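Shared Kitchen, Second Floor: What Goes Where

The kitchen on the second floor of Vindulcombe House reopened at the start of November, and most tenants have now used it at least once. Several people have written to the building office to ask which cupboard is theirs, who buys the coffee and what happens to food left over at the end of the week. The answers are collected in this item. A shorter version will go up on the notice board by the elevator.

Who the kitchen is for

The room is open to all 7 firms on the second and third floors. Drilari and Osman had their own kitchenette before the work started, and that space is now a storage room, so their staff use this kitchen along with everyone else. Dinia keeps a water cooler in its own suite but has signed up for the shared kitchen too. Visitors are welcome to make themselves a drink. Please don't send caterers in without telling the office, as two deliveries at once will fill the counter.

The room is open from 7 a.m. until the building closes. It can't be booked. If you are hosting a lunch, the meeting room on the first floor has a long table and can be reserved through the usual form.

The refrigerator

The refrigerator is shared by everybody. Last spring it was cleared out twice, and both times a good part of what came out had no name on it. The rule from now on is that anything going in has a name and a date. Masking tape and a marker are in the first drawer. Labels with only initials cause trouble, because there are four people with the initials J.M. in the building, so write the whole name.

Unlabeled food is thrown out on the last working afternoon of the week, at 4 p.m. Labeled food is thrown out when it is a week past the date you wrote. Containers go with the food. The cleaning crew will not open and wash them, and we have asked them not to try.

Milk is bought by the building and belongs to all. Oat milk is bought by the building too, one carton at a time, and the next carton comes when the last one is finished. If you want a particular brand or flavor of creamer, bring your own and label it.

Whole cakes, trays and party platters need to be out by the next morning. There is not enough shelf space to keep them longer.

Coffee

The coffee machine stays at the refrigerator end of the counter. It was tried next to the sink for a few days and people waiting for coffee were standing in front of the faucet, so it went back. Please leave it in its corner.

Beans are paid for out of the kitchen fund. The fund is $400 a quarter, split between the firms by headcount, and last quarter we spent $619 because of the number of events in the building. The difference was covered from the general budget this one time. If the fund runs over again, the share for each firm will go up in the new year. Paper cups were a large part of the bill. We bought 1,000 of them for the summer open house and the remainder lasted three weeks. Mugs are free to use and there are plenty of them.

If the machine shows that the tray is full, empty the tray. Grounds go in the compost pail under the sink, never down the drain. The plumber has been out once for this already.

The counter

The counter is for making food and drinks. It is long, and it fills up anyway. Small things collect near the coffee machine first, then spread along toward the sink. Cups and utensils you have finished with should be washed and put in the rack. Anything still on the counter when the cleaners arrive in the evening will be moved to a bin marked Left Out, and you can pick it up from there.

Please don't use the counter for mail, laptops or packages. A package for Osman sat beside the sink over a weekend and got soaked.
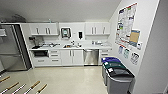

The second-floor kitchen. Paper towels and soap are on the back wall, and the dish rack goes at the right end of the counter.

Washing up

Use the rack for things that are draining and nothing else. It is small. Dry what you have washed and put it away if the rack is more than half full when you get there. Sponges are changed every Monday morning by the cleaners, and the old ones are thrown out whatever shape they are in.

Paper towels are for hands and small spills. For anything bigger there are cloths under the sink. Used cloths go in the mesh bag on the inside of the same door. When the towel dispenser or the soap runs out, tell the office by email or drop a note at the front desk. Refills are locked in the supply closet and the front desk has the key.

Cupboards

The upper cabinets to the left of the paper towels hold mugs, glasses and plates for general use. The cabinets to the right hold tea, sugar, filters and other dry supplies bought from the fund. Neither side is divided by firm. We looked at giving each firm its own shelf and there were not enough shelves to make it fair.

Firms that want to keep their own supplies can have one plastic bin each in the lower cabinets. Bins are at the front desk, and the name of the firm should be written on the short end so it can be read when the bin is pushed in. Drilari has two bins until the end of the month while it finds room for the rest of its things upstairs.

Heating food

Cover your food. If something spills or boils over, wipe it up while it is still warm. Fish is allowed, and so is popcorn, though the smoke detector in the corridor has gone off once over a burnt bag. Stay in the room while it is heating.

Questions and changes

Mererid Prosser in the building office is looking after the kitchen arrangements through the winter. She keeps the supply list and places the order in the first week of each month. Requests for the next order should reach her before then. She would also like to hear from anyone who has a spare dish drainer or a set of matching spoons to give away, as the spoons in particular have been going down in number since the kitchen opened.

There is one more job to come. The cabinet handles will be checked and tightened during the first half of December, in the early morning before the building is busy. The kitchen will stay open while this is done, but the upper cabinets may need to be emptied onto the counter for an hour or so. Please take any personal mugs back to your desk before then.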